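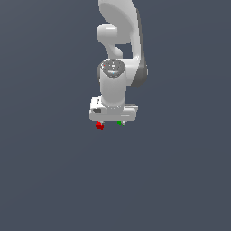

Yi-an Seok
Packing floor lead, Heltberg

The Griltetar planning software lets you rehearse a robot arm on screen before the real one takes anybody's spot on the line. We've had it 3 months. The arm comes out glossy and white, hanging in plain gray, which is tidier than our floor has ever looked.

As software it's good. Lyle Kincaid, 200 shifts into hating the old pick list, learned it in an afternoon. Jogging the wrist is smooth, the gripper goes where you send it, and undo works, a courtesy the real arm doesn't extend.

What it changed is the job. Five of us used to lift and sort. Now two lift, and three sit in the warm office arguing about finger spacing. My back approves. Dong-hyun misses the radio and says so hourly.

Gripes: the manual runs to 68 pages and the index is wrong. Saving is slow. Breaks aren't modeled at all, so management's first schedule had none.

Four stars. I'd renew in November.

12 shares | 5 comments

Recent reviews
Esness anti-fatigue mat
Ahn label printer

Contact | Back to top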